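Vodus gets a new kitchen (and a lot of new homework)

21/01/2021

It has been a big stretch for the Vodus project, and we finally have something fun to share! Our simulated kitchens are up and running, and we've started gathering examples in them at a pace we could only dream about last August.

A quick catch-up for new readers. Vodus is our effort to teach one learning system to handle simple kitchen chores: opening a cabinet, closing a drawer, picking up a cup and setting it down somewhere else. It learns by copying. A person drives the arm through the chore, we save what the wrist camera saw along with every movement of the hand, and the system studies the result. One saved run is one example, and the system is hungry for them.

Up to now, all our examples came from the real bench at the Tai lab. We love that bench, but it's slow going. Somebody has to put the cup back, straighten the towel, check the cables and start over, and on a good day we came away with 40 usable runs. In the simulator, resetting takes one key press. The whole room snaps back into place and off you go again.

The other great thing is that we can change the room as often as we like. Ater, the little tool our team wrote for building kitchens, takes a basic layout and dresses it up with a different set of surfaces each time. Walls, counters, cabinet fronts, trim - all of it can be swapped. Some of the combinations are pretty close to a kitchen you might cook in. Plenty are not, and we keep those too. If the system has only ever seen white counters, it may decide that "counter" means "white," and then a dark one will throw it off completely. We would much prefer that it learn what a counter is for.

So far Ater has given us 123 different rooms, and we have our favorites. There's been some friendly arguing over which one should go on the project mug.
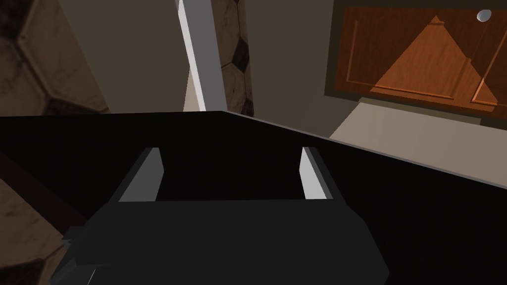
The gripper reaching over a black surface in one of our simulated kitchens, with soccer-ball panels and a wooden cabinet door behind it.

The view from the wrist is the one our system learns from, and it's also the one our drivers look at while they work. We tried giving them a nice wide view of the whole room at first. They drove beautifully! But they were using things the system would never get to see, like how far the elbow was from the wall, and the examples came out confusing. Now everyone drives with the wrist view alone. It's harder for the first hour or so, and after that people get surprisingly good at it. Dark surfaces are still the toughest, as there isn't much texture to help you judge how high the hand is. Several drivers have told us they go by the shadows and the far edge of the counter, and we're very curious whether the system will pick up the same habit.

Each driving session is 60 minutes long, with a break in the middle, and we switch to a new room after every 4 runs. We used to let people stay in one room for a whole session. The trouble was that they got so comfortable that the last dozen runs were nearly identical, and the system doesn't gain much from seeing the same reach over and over. Shuffling the rooms keeps the drivers on their toes and keeps the examples varied.

We also changed our minds about mistakes. Early on, if a driver missed the handle and had to back up and try again, we tossed the run. Now we keep it, as long as the chore gets finished in the end. Those recoveries are wonderful teaching material. Runs where the hand passes straight through a countertop still go in the trash, and yes, that does happen. The collision settings are getting better every week.

All of the examples are stored in Erkon, our shared library, sorted by chore and by room. If you have an Erkon login you can play back any run, slow it down and leave a note on it. Please do! Notes on awkward grasps are especially useful, and so are reports of doors that swing the wrong way.

Next up is drawers, followed by the first round of tests back on the real bench at Tai. We'll be checking how much of what was learned in all those odd rooms carries over, and we'll share the results in a future issue, good or bad.

Want to try driving? New drivers are welcome, and no experience is needed. Practice runs don't go into the library, so you can bump into as many cabinets as you please. Sign-up is on the Vodus page under "Sessions."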